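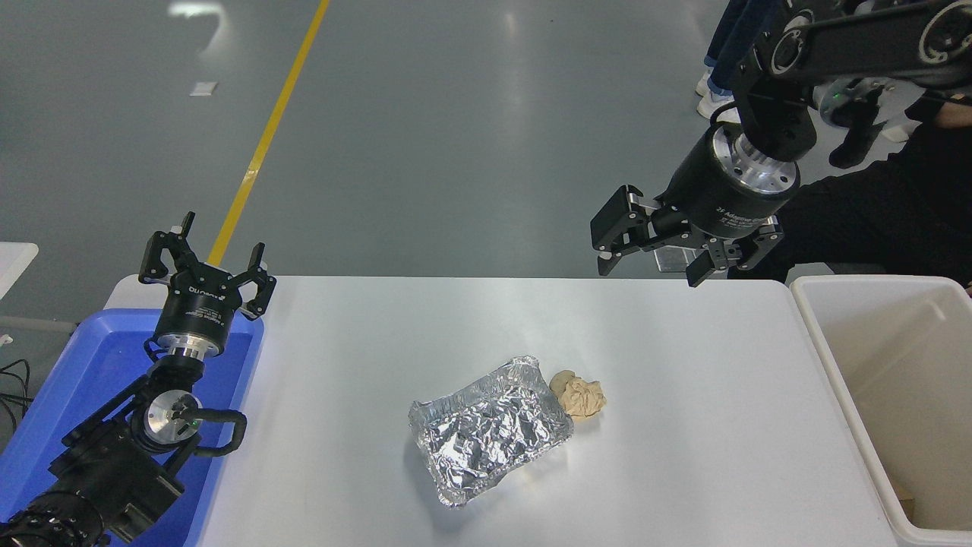

Flaster sorting kit, two arms, version 4
Rating: 2 of 5

We bought the Flaster kit in September for our small waste sorting lab. I write this review because one fault cost us many hours, and the manual from Breltard does not mention it.

The good side first. Setup took one afternoon, the arms are quiet, and boxes and bottles go to the right bin almost every time.

The problem is foil. When a foil food container lies on the table, the software often gives it a position a few centimeters too high. The gripper closes in the air, the log says "pick complete", and the arm makes the full move to the bin with nothing in the fingers. With crumpled paper next to the foil it is worse, because the two are sometimes taken as one object. In our longest run we had 1832 picks, and roughly 9 percent of them were such empty picks.

More serious is what came on a Wednesday. The left arm reported a lost grip and stopped, as it should. The right arm did not stop. It continued to its next target for 4 seconds, until I pressed the emergency button. Nobody was hurt, but I had already started to reach over the table.

Support answered in two days and sent a new Fumum driver. Both arms now stop together. The foil error is still there. Also, the Wi module loses its connection after a restart, so use the cable.

I would wait for the next version if you sort foil.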